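4.2 Hand-held collection with the Cleline kit

The second product in the review is the Cleline kit, sold by Segura as a ready-made set for recording household handling tasks. It differs from the Wakberg unit (Section 4.1) in that no robot is needed while data are being gathered. The operator holds the gripper, carries out the task, and the recording is later used to train a policy for an arm fitted with matching fingers. We bought one kit at the list price and had no contact with the supplier beyond the ordinary help desk.

Set-up was done by two of the authors, neither of whom had used the product before. The printed guide covers assembly well but says little about calibration, and the page on finger alignment refers to an older version of the linkage. We followed the online version instead, dated 9/10/26, which matches the parts supplied. Once the fingers had been aligned, the calibration routine was run at the start of each session and again after any change of pads.

Collection took place in lived-in homes, with furniture and belongings left as the residents normally keep them. The main task was cloth folding on a table or worktop. Folding was chosen because it shows up weaknesses in both the fingers and the tracking: thin edges are hard to pick up, and the hand moves close to the surface for most of the task. Operators were asked to work at their own pace and to mark an attempt as failed if they had to use their free hand. Figure 6 gives the operator's side of the work, with a folded knitted cloth on a marble-patterned table and the kitchen beyond it. 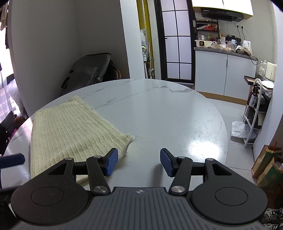 Figure 6. Cloth folding with the hand-held gripper, blue finger pads open.

Lumturie Delić remarked, on reading a draft of this section, that folding flatters any kit with soft pads, and that a buyer would learn more from stiff items such as cards or lids. We accept the point in part. Soft pads do help with knitted fabric, and the results below should not be read as covering rigid objects, which are dealt with in Section 4.4.

In total 400 attempts were recorded, of which 46 were marked as failed by the operator. A further 119 were rejected by the Cleline software when the files were processed. This second figure is the more important one for a buyer. The rejected files had been recorded without any warning, and the operator learned of the loss only after the session had ended. Most carried the same message, a tracking fault, with no indication of when in the attempt it had arisen. Hinata Tsuji checked the rejected files by hand and found many that looked usable — the threshold appears to be strict, and it can't be changed in the standard licence.

Comfort was acceptable over short sessions. Operators reported tiredness in the thumb and wrist during longer ones, and two asked for a lighter spring. Segura lists one as a spare part, but it was out of stock throughout the trial. The Cislow kit, reviewed next, comes with a choice of springs in the box.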